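Olach Valley Visitor Season: What Members Should Know

The Olach Valley Tourism Association is pleased to share its plans for the coming season with members, partner businesses and residents. The valley's lodges, guides and eating places had a steady spring, and inquiries through the visitor desk at Hurkero indicate that interest in the lake villages continues to grow. The following notes cover the opening of the Plorell shore path, changes to the ferry timetable, the guest accommodation register and the autumn food trail.

Plorell Shore Path

The shore path between Hurkero landing and the village of Plorell will open to walkers in May. The route follows the old freight road for most of its length and then drops to the water at Lawal Point, where a new boardwalk crosses the reed beds. The full walk is 4 miles each way. Guests who prefer a shorter outing may begin at the Lawal parking area, from which Plorell is an easy hour on level ground.

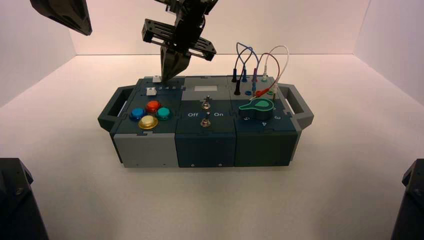

Wilma Purves, who has managed the path project for the association, asks that lodging owners direct guests to the marked entrance beside the landing. The informal track behind the boatyard crosses private land and is closed to the public. Signs will be in place before opening day, and a printed map will be available at the visitor desk and in all member lodgings that request a supply.

Dogs are welcome on the path but must be kept on a leash between Lawal Point and the village until the end of July, when the nesting period is over. Bicycles are permitted on the freight road section only. Camping and open fires are not allowed anywhere along the shore.

"The reed beds are the part of the valley that visitors ask about most often, and until this year they could only be seen from a boat," Ms. Purves said. "We would like people to take their time there, especially in the early morning."

Ferry Timetable

The passenger ferry will return to its summer timetable in June. The first boat will leave Hurkero at 8:15 a.m., and the last return sailing from Plorell will be at 7:30 p.m. An additional midday crossing has been added in response to requests from restaurants on the Plorell side, several of which reported last year that lunch guests were unable to reach them without a long wait at the landing.

Tickets may be purchased on board or at the landing kiosk. Groups of more than 19 passengers must reserve in advance, as the smaller of the two vessels will be used on early sailings. Tour operators are reminded that a reservation is not complete until a confirmation has been issued by the ferry office. Wheelchair users can board at both landings, and crew will assist on request.

Guests often ask whether the ferry runs in poor weather. The decision rests with the captain, and notices are posted at both landings by 7 a.m. Member businesses may add their telephone number to the ferry office's notification list at no charge. 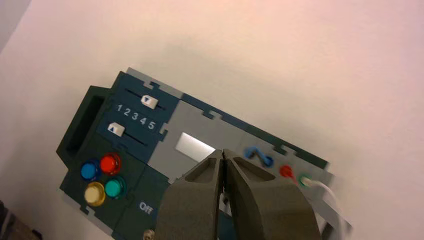
Parking at Hurkero landing remains limited during July and August. Overnight vehicles should be left in the upper lot, next to the old schoolhouse, where a weekly permit can be obtained from the attendant. The lower lot is reserved for day visitors and deliveries.

Guest Accommodation Register

Natália Veloso has taken over the accommodation register and will be contacting all lodging owners in the coming weeks. The register is the source for the listings in the visitor guide, and entries that have not been confirmed will be left out of the next printing. Owners are asked to check the following details in particular: dates of operation, number of rooms, meals offered, accessibility of the ground floor, and policy on pets and children.

The guide will again be printed in a run of 650 copies for distribution at the landing, the rail station and regional welcome centers. Owners who wish to include a seasonal offer should submit the wording together with their confirmed entry. Offers must be available to all guests and must remain valid through the end of September.

Properties joining the register for the first time will receive a visit before they are listed. Ms. Veloso will arrange these visits directly with the owner, and there is no fee.

Autumn Food Trail

Planning is under way for the Olach food trail, which will take place over 2 weekends in October. Participating kitchens will each offer one small plate built on a valley product. Smoked lake trout, barley bread, orchard pears and sheep's milk cheese have all been proposed, and the organizers would be glad to see dishes that are not usually served to visitors.

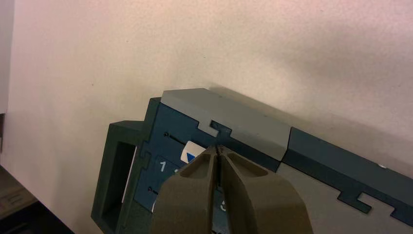
Donnie Buchanan is coordinating the kitchens on the Hurkero side and Fiona McIver those in Plorell and Lawal. Businesses that took part last year do not need to apply again, but they should confirm their opening hours and the number of plates they are able to serve each day. New participants are invited to contact either coordinator before the end of June.

Evening music will once again be offered at the Plorell boathouse. Fiddlers and singers from the lake villages will perform from 6 p.m., and the last ferry will be held until the program has ended. Seating is limited and cannot be reserved. In fair weather the doors will be left open so that guests may also listen from the quay.

Members' Meeting

The spring members' meeting will be held in the reading room at Hurkero at 6:30 p.m., with the date to be announced by mail. Hamish Munro will present the results of the winter visitor survey and take questions on the proposed changes to membership dues. Items for the agenda should be sent in writing to the association office. Members who are unable to attend may ask for a copy of the survey results at the visitor desk.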